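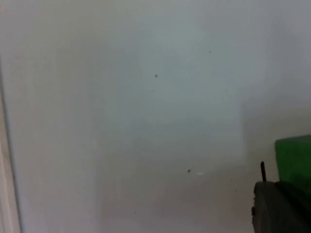

How to Register a Walking Group for the Doltden Winter Parade

Registration for the January parade is handled through the Witameck event portal. The steps apply to walking groups only. Floats, vehicles and animals use a separate form and need a site inspection.

Before you start

Have the following ready:
- Group name as it should be read by the announcer (no abbreviations)
- Name and cell number of one lead marshal, age 18 or over
- Head count, split into adults and children
- Proof of liability coverage, as a PDF
- Length of the group when lined up, in feet

Step 1. Create a group account

Open the portal and select New Group. Accounts from last season were not carried over. Use an email address that two people can check, as line-up changes are sent by email only. The confirmation link expires after 2 hours.

Step 2. Enter the group details

Fill in the head count and the length. Measure the length with banners and gaps included. The form accepts whole numbers only and rejects the foot mark. If the group has a banner, enter its width as well. Banners wider than 14 feet do not clear the turn at Başaran Street and will be returned for correction.

Step 3. Choose a staging area

Groups with more children than adults are placed in Lot A, next to the restrooms. All other groups can pick Lot B or Lot C. Lot C fills last but has the longer walk — 1684 feet to the start line, with a curb at the halfway point. Wheelchair users and strollers should request Lot B.

Step 4. Upload the coverage document

The file must show the parade date and the organizer as an added party. A general membership card is not accepted. Save the file under the group name before uploading. If the upload stalls at 99 percent, reload the page and check the Files tab first. The document is often already there.

Step 5. Submit and note the entry number

The entry number appears on the last screen and in the confirmation email. It is not the line-up position. Positions are posted to the account one week before the parade.

Changing an entry

Head count and marshal can be edited until positions are posted. After that, write to Rafia Paracha at the staging desk and put the entry number in the subject line. Questions on coverage go to Asger Arnardóttir, extension 824.

Last updated 2024-11-22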